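Himby Countertop Descaler and Stone-Safe Cleaner, 23 oz

Home > Kitchen care > Counters and sinks > Himby

Item 287
In stock at Tarna Home Supply
Reviewed and listed by Lucie Zacharias

Short version

A mild, neutral-pH spray for stone, quartz, laminate and sealed concrete counters. It cleans about as well as warm water with a drop of dish soap, leaves less film, and smells faintly of cucumber. We carry it because people kept asking for something that wouldn't etch marble. We do not think it will change your life.

What the label claims

The maker's label says the spray "lifts, restores and protects in one step." We have sold kitchen cleaners long enough to get nervous when we see three verbs in a row, so we took them one at a time.

Lifts. Yes, mostly. Fresh coffee, jam, tomato sauce and greasy fingerprints come up with one pass and a cotton cloth. Dried egg takes two passes and some patience. Turmeric did not come out of our light quartz sample at all, and the sample still has a yellow thumbprint on it.

Restores. No. If your marble has gone dull where somebody left half a lemon, the surface has been eaten away by the acid. A spray can't put stone back. You need a polishing powder or a person with a machine, depending on how big the spot is and how much it bothers you.

Protects. Barely. There is a small amount of a water-repelling ingredient in the bottle, and you will see water bead up for a day or so after cleaning. That is not a seal. Please don't skip sealing your counter on the strength of it.

And the word "descaler" in the name bothers us. Real descalers are acids. They dissolve the white crust around a faucet, and they will also dissolve marble. This product has no acid in it, so it is safe on marble and not much use on scale. It will loosen a very light haze if you let it sit. We wrote to the maker about the name in August and got a polite reply that didn't answer the question.

Details

Size: 23 fluid ounces, trigger bottle
Refill: concentrate, makes 3 bottles
Scent: cucumber, or unscented
pH: neutral
Dye: none
Safe on: marble, granite, quartz, sealed concrete, laminate, glazed tile, stainless steel
Not for: unsealed wood, oiled butcher block, unlacquered brass, hot surfaces
Shelf life: printed on the neck of the bottle

How to use it

Clear the crumbs first with a dry cloth or a soft brush. Crumbs and wet spray make paste, and paste goes straight into the grout behind the counter. Spray from a hand's width away, wait half a minute, wipe, then go over it once with a dry cloth. The second cloth matters more than the spray. Nearly every complaint we get about streaks on dark stone comes from people who wiped once and walked off.

Unplug small appliances and move them before you spray near them. Don't spray into vents, slots or sockets. If you want to clean the outside of an appliance, put the spray on the cloth.

For the back of the counter, where jars and bottles live, take everything off once in a while and do the whole strip. Oil mist settles there and goes sticky, and no cleaner on the market gets under a jar you haven't lifted. Wipe the bottoms of the jars too – a sticky base puts the ring right back where you found it.

How it compares

We stock two others in the same price range, and you should know what you'd be giving up.

Zutumel Stone Daily is thinner, cheaper and has a stronger smell. It cleans grease slightly better than Himby does. It also leaves a haze on polished black granite that we could never fully buff out in one go. On matte or light-colored counters you won't see it, and in that case we'd tell you to save the money.

Wei Surface Concentrate comes as a small bottle you dilute yourself. It works out to be the cheapest by a wide margin. The trouble is the measuring cap, which drips, and the fact that people mix it too strong because strong feels like clean. Mixed correctly, it's as good as anything on this page.

Dish soap and warm water should be on the list as well. One drop in a bowl, a wrung-out cloth, a rinse, a dry. It takes longer and you have to rinse. If you don't mind rinsing, close this page.

Is my counter even marble?

We get this question more than any other. 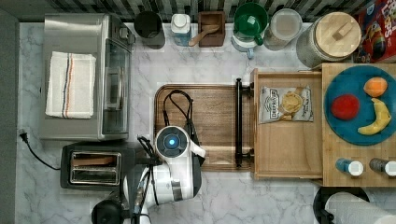

A lot of counters with gray veins on white are laminate or quartz printed or poured to look that way, and it's hard to tell from a photo. Look at an exposed edge if you have one. On real stone the veins usually run down over the side and don't match up in a neat repeat. Laminate often has a thin dark seam where the top sheet meets the edge. Quartz feels a touch warmer than stone under your palm, though we wouldn't bet a kitchen on that test.

Forum advice says to drip vinegar somewhere hidden and look for fizzing. It does tell you something. It also leaves a dull mark if the answer is yes, so we'd ask the previous owner, the landlord or the installer first. If you still can't find out, treat it as marble – no vinegar, no lemon, no bathroom cleaner – and you won't hurt it whatever it is.

Questions we've been sent

Can I use it where I roll out dough?
Rinse with plain water afterward. The label calls it food-contact safe once dry, and we'd still rinse.

Does it kill germs?
No, and it doesn't claim to. After raw chicken you want a disinfectant that is rated for stone, left wet for the full time on its own label.

Will it take out a red wine ring?
If you catch it the same evening, probably. By the next weekend you're looking at a poultice.

My bottle stopped spraying. Is it broken?
The trigger clogs if it is left half pressed. Run hot water through the nozzle. If that doesn't fix it, we'll send you a new trigger, and you can keep the old one for parts.

Is the refill worth it?
Only if you finish the first bottle. We have had several people buy both together and return the refill unopened, so buy the spray by itself the first time.

Shipping and returns

Ships by ground only. Unopened bottles can come back within the return window printed on your packing slip. Opened bottles can come back too if the trigger leaked in the box; send a picture of the carton first. We don't refund because of scent, so if you're picky about cucumber, order the unscented.

The maker changed the bottle shape after the first 2000 were sold. Old triggers do not fit new bottles. If you are ordering a spare trigger, check whether your bottle has a square or a round shoulder and put it in the order notes.

Page last checked 2025-12-23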